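Clernollow Storage and Home Help Desk
Ticket: Jewelry tray, small parts coming loose in box
Opened: 15/07/2022
Status: Closed
Product: Irkuvel bedside box insert

Problem as reported

Customer keeps a smartwatch, two beaded bracelets and a handful of gold charms together in one open cardboard box on the bed. Bought the Irkuvel insert in December to keep the pieces apart. Says the insert never sat flat, so it was taken out and everything now lies on the bottom of the box. Main complaints:

Charms end up under the watch strap and get lost when the box is moved.
The watch face is getting fine scratches.
The insert rocks on one corner and pops up when anything is lifted out.

Customer wants either a replacement insert or a refund.

First reply from support

Asked for the inside measurements of the box and the part number on the underside of the insert. Also asked if the box still had its flaps, as the insert is made to be held down by folded flaps on two sides.

Customer answer

Flaps were torn off a long time ago because they got in the way. Inside length is fine. Inside width is short by the thickness of a pencil. No part number found, only the name Irkuvel and the number 30.

Support note

The 30 is the size. Size 30 is too wide for this box and will ride up on one side. With no flaps there is also nothing to hold it down. Both things together explain the rocking. No fault in the insert. Customer did not keep the receipt from Nedska, where it was bought, so a refund through the store is not likely. Offered to help make the box usable with what is on hand.

Steps given to customer

1. Empty the box completely. Turn it over above a towel and tap the bottom. Charms can catch where the bottom panels meet.

Result: one jump ring came out. Customer had not known it was missing.

2. Check the ragged top edges. Trim with scissors if they snag on thread or cord. Brush out any paper dust afterward.

Result: trimmed one side, left the rest. Dust wiped out with a dry cloth.

3. Cut a piece of felt or an old T-shirt to the size of the floor. It does not need glue.

Result: no felt in the house. Customer skipped this for now and went on.

4. Put the larger items back first and see how much floor they take up. Watch at the back, strap laid out, bracelets in front of it. Leave the charms for last.

Result: done. Customer put the charms in as well.
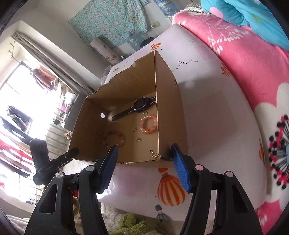 5. Take the charms out again and put them in something with a lid. A pill case, a mint tin or a film can will do. The five small gold ones should go in together. The tin can stand in the front corner, beside the bracelets.

Result: used a Mateos mint tin. It closes tight and fits in the corner with the bracelets pushed over a little.

6. Close the watch strap into a loop before putting the watch away. A strap left stretched across the floor takes up the room of two bracelets, and small pieces slide under it.

Result: done. Customer says the watch will not stand up by itself when looped. Advised to lay it on its side with the screen facing the wall but not touching it.

7. Keep the two bracelets apart. Fold a strip of cardboard into an L and set it between the peach one and the mixed color one. If the elastic cords are older, do not hang them on a hook.

Result: strip falls over. Customer taped the foot of the L to the floor of the box. Holds.

8. Move the box off the bed. A pillow gives under the weight and the box tips toward whoever sits down next to it. A dresser or shelf is better.

Result: moved to the dresser. Customer sometimes still puts it on the bed when choosing what to wear and will take out the tin first.

Follow up, one week later

No charms lost. Felt has been bought and cut. It bunched up in one corner and was trimmed again. Scratches on the watch have not gotten worse, as far as the customer can tell. Old scratches are still there and nothing in these steps will remove them.

Customer asked if the size 30 insert can be cut down. It can, but only along the long side, and only if the outer wall is left whole. Use a fine saw. Scissors will split it. Customer decided to keep it for a desk drawer, where it fits without cutting.

Refund request withdrawn.

Ticket closed. Reopen by replying to this message if the divider comes loose.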